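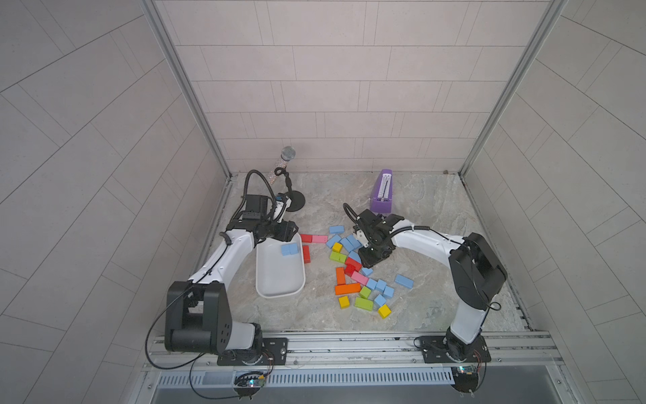
그림 1. 블록 정리 시연대. 왼팔은 흰 트레이 위, 오른팔은 블록 더미 위.

마지막 업데이트: 4월

4장. 공개일 시연 준비하기

이번 장은 제가 Brerkau 공개일을 치르면서 적어 둔 메모를 순서대로 옮긴 거예요. 3장의 원점 맞추기까지 끝냈다고 보고 시작할게요. 손님 들어오기 한 시간 전에는 1번에 들어가 있어야 마음이 편합니다!

1. 두 팔의 받침판 볼트를 손으로 한 번씩 흔들어 보세요. 조금이라도 놀면 레일에 다시 조입니다. 저는 금요일 리허설 때 이걸 건너뛰었다가 오른팔이 계속 빗나가서 진땀을 뺐어요.

2. 손목에서 올라오는 꼬인 케이블을 확인합니다. 그림처럼 위로 둥글게 여유가 있으면 괜찮고, 팽팽하면 집게를 돌릴 때 당겨져요.

3. 트레이는 왼쪽 집게가 닿는 자리에 둡니다. 하늘색 블록 2개를 미리 넣어 두세요. 처음 오신 분들도 "아, 여기에 담는구나" 하고 금방 알아보시더라고요.

4. 나머지 나무 블록은 트레이와 오른팔 사이에 흩어 놓습니다. 색을 맞추거나 줄을 세우지 않아도 돼요. 눕든 서든 그냥 쏟아 놓은 정도가 딱 좋습니다.

5. 마이크와 스탠드, 보라색 메트로놈은 뒷벽 쪽에 둡니다. 앞으로 나오면 팔이 지나가는 길을 막아요.

6. 제어 화면에서 Clarkamitz 프로필을 불러오고 이동 속도를 195로 낮춥니다. 평소 값보다 답답해 보여도 어린 손님들은 이쪽을 훨씬 좋아해요(직접 보면 이것도 꽤 빠릅니다).

7. 시작을 누르고 한 바퀴는 말없이 돌려 보세요. 설명은 두 번째 바퀴부터 해도 충분합니다.

주의: 동작 중에는 시연대 안으로 손을 넣지 마세요. 블록이 걸렸으면 꼭 정지 버튼부터 누르고, 두 팔이 모두 멈춘 다음에 꺼냅니다. 앞쪽에 걸린 회로 기판과 전선도 건드리지 않게 손님들을 한 걸음 물려 주세요.

참고: 누적 동작이 거의 4,000회가 되면 집게 패드를 점검합니다. 횟수는 제어 화면 아래쪽에 나와요. 공개일이 코앞이면 저는 좀 일찍 갈아 버립니다.

참고: 질문 시간에 제일 많이 나오는 말이 "두 팔이 부딪치진 않아요?"예요. Cadi Skyrme 씨는 말로 답하는 대신 5장의 구역 나누기 화면을 띄워 보여 주는데, 저도 요즘은 그렇게 해요. 설명이 반으로 줄어듭니다.

8. 끝나면 두 팔을 대기 자세로 보내고 전원을 내립니다. 블록은 그다음에 통에 담으세요. 구석으로 굴러간 게 없는지도 한 번 봐 주시고요.

문의: Clillberg 시연 지원팀, 담당 Vy Hầu | © Clillberg | 맨 위로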